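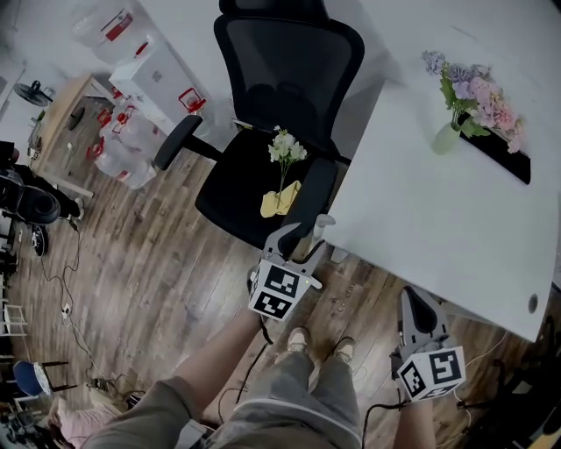 Both grippers up, marker cubes on, bouquet on the chair seat. Flower task.

Sunday, notebook, Vuva rig

Left gripper pose went bad again. Same complaint as in March, when we blamed the firmware and felt very clever about it.

Symptom: left hand tracks fine for a while, then jumps 70 mm sideways and stays there, as if it had moved to a nicer apartment. Right hand rock solid throughout. Fingers open and close normally on both, so it's pose only. The log shows 2,630 dropped or rejected poses on the left and 4 on the right.

Tried, in order:
- Restarted the tracker. Jump came back in the second take.
- Swapped cables left to right. Fault stayed with the left gripper. Swapped back.
- Wiped the markers. Cleaner markers, same jump.
- Reloaded the calibration file. Finally looked at the date on it.

The cube on the left was remounted after Dimaculangan sent the replacement bracket, and the calibration file is from before that. So the software has been faithfully working out the position of a cube that lives somewhere else. When it sees two faces it splits the difference and mostly gets away with it. Turn the wrist until one face drops out and off it goes. I did the remount, so I will be having a stern word with myself.

Safety note, and the reason I'm writing this up on a weekend: the Laldale arm was replaying take 40 when the jump hit. It followed the bad pose exactly as told and swung wide of the bouquet at full replay speed. I was at the e-stop and used it. No contact, no damage. The jump filter that should have caught this was commented out, with my initials next to it and the word "temporary."

Until further notice: no replay on the arm from any left-hand take made since the remount. Filter is back on. Replay speed capped in the Grokix config, please leave it capped.

To do: recalibrate left cube, rerun the wrist twist with one face hidden, put the bracket date in the calibration file header. Liesl Rüegg wants the raw log before I touch anything else. Copied to the shared drive, folder "left again".

Still don't know why the right has any rejects. Four is suspicious.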